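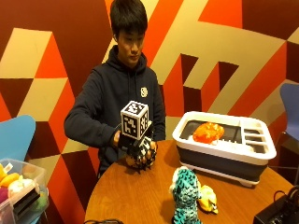

Rules for the great plush cull of this household, drawn up by me and ignored by everyone. A thread.

1/ The toys get sorted on the round table because it is the only surface big enough. We eat off it too. The two activities have never been fully separated.

2/ Every soft toy must come out of the clear bin before any decision is made about any soft toy. I know this. I have known it for years. I still start making decisions when the bin is full, and the bin stays full.

3/ Some of you will want to ask about the dish rack. It's a white one with a collapsible grey base, it was bought for dishes, and an orange knobbly thing now lives in the big compartment. I've stopped saying "temporarily".

4/ In its defence, a dish rack is a very good toy sorter. The big compartment takes anything round. The slots at the end take nothing whatsoever, unless you own a plush envelope.

5/ The spotted one (teal and black, leopard or cat, the family is split) is exempt from all culls. So is the little yellow one that leans on it. They come as a pair and I wasn't consulted.

6/ Bought a second clear bin from Ustside on Sunday, October 17, 2021, to end the problem for good. It held jumpers by teatime.

7/ Someone replied to ask why not just use a toy hammock. We had a toy hammock. It was a Tistura, it hung in the corner, and everything in it slid to the middle and became one large animal.

8/ On washing: the label says 12 different things and I obey "cool". Knobbly textures take for ever to dry, so allow two days and expect the airing cupboard to smell faintly of pond.

9/ The charity shop on Kohlhase Street will take soft toys if they still have the safety label. You'll now discover that you cut all the labels off in May – they were scratchy, and there was crying.

10/ Current system: pink and white things in with the yellow and orange. It has no logic at all but it looks lovely through the plastic, and I'm told it must never be changed.

11/ Totals so far. Toys given away: one, a duck, retrieved from the hall an hour later. Dish racks lost to the cause: one. Plates drying on a tea towel: all of them.

12/ Have been looking at the Potel racks, the two-tier sort. The upper tier would be for crockery. I've already been asked what the orange one's going to sleep on if it moves downstairs.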